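Notes for the talk, second version, 19/11/2024
Working title: What I saw at the Virnar open day, and what I didn't

Slot is 34 minutes including questions. If Clive Penrose is introducing, he will eat into that. Skip the Vedier section if we start late.

Opening

Start with the invitation. Read the line out loud: "Come and see the kitchen of tomorrow at work today." Pause. Let them have their laugh, then say I went in March, I paid for my own train ticket, and nobody from Virnar has seen these notes.

Say up front where I stand. I have been buying equipment for catering kitchens long enough to have been promised a lot of things. The dishwasher that would sort its own cutlery. The fryer that would call the engineer itself (it did call him, every night). So I'm a hard sell. I don't think that makes me unfair, but they should know it.

The day itself

Visitors were split into groups of 10. Badge, coffee, a film. The film was very good. Ask the room: who here has ever seen a bad film at one of these? The film had music over it and was cut so that you never saw one task from start to finish. I wrote "cuts" on my pad and underlined it.

Then we were walked through to the demonstration area. Two arms, one table, black cloth, kitchen tools. The job was tidying utensils into a caddy. Our host from Mowat, who did the installation, talked the whole time, and he talked well. I asked him to stop for a bit so I could watch, and he was decent about it.

Slow down here. Give people time to look up before going on.
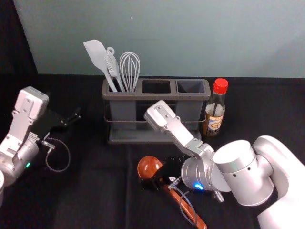
My first question was who sets the table. The answer was that a technician does, before every group. Fine. Somebody sets up my prep stations too. But then I asked whether I could set it, and put things where I liked, and that got a longer answer. The short version was "not during the public session." I'd like people to remember that phrase. It comes up again under Onlow.

Second question was about speed. I timed one utensil with my phone, from the arm starting to move to the arm letting go. I'm not going to put the figure on screen. One timing on one afternoon proves nothing, and I'd be annoyed if a supplier did it to me. What I will say is that a new starter on my team would have finished the lot and been asking what was next.

Third question was failures. Over the whole day they said the pair of arms had made 141 attempts. I asked how many had gone wrong and was told "very few." I asked if very few was written down anywhere. It was, and they would send it. (Check inbox again the morning of the talk. If it has arrived, say so and give the figure. Be fair.)

What impressed me

Don't rush this part. Last time I gave a talk like this I got a note saying I had made up my mind in the parking lot.

It was quiet. I had expected a racket and I could hear people behind me whispering. The movements were smooth, and when the host asked for a stop it stopped right away. I also liked that each arm had its own camera at the wrist, so the thing was looking at the work from close up. Our old pick line at the Leeside unit had one camera on the ceiling and went blind every time someone leaned over it.

And the tools were ordinary. A whisk, a spatula, a wooden spoon. No special handles that I could see. Credit for that.

What did not

Nothing was greasy. Nothing came out of a sink. I asked about a spoon with sauce dried on it and was told that was "on the roadmap." I asked about steam on the cameras. Roadmap. I asked what a replacement gripper costs and was given a brochure.

A caddy on a cloth is a small corner of what a kitchen porter does in a shift. Tell the story about the night the drain backed up, if the room feels friendly. Leave it out if the front row is all suppliers.

Onlow and Vedier (cut if short)

Onlow took a trial after an earlier open day. Their operations manager spoke to me by phone and was happy for me to pass on two things: it ran for 5 weeks, and they set the table themselves from the second week on. She would not be drawn on the results. Don't guess at them if asked.

Vedier is the leasing company. Their contract has a clause on "suitable presentation of items." Read it out slowly. Ask who in the room would sign that.

Ending

Three things I'd ask for at the next open day. Let a visitor lay out the table. Leave the failures in the film. Put the log on the wall where we can all read it.

I would go back if they did that, and I'd bring my own dirty spoons.

Questions. Water is under the lectern. Repeat each question for the people at the back.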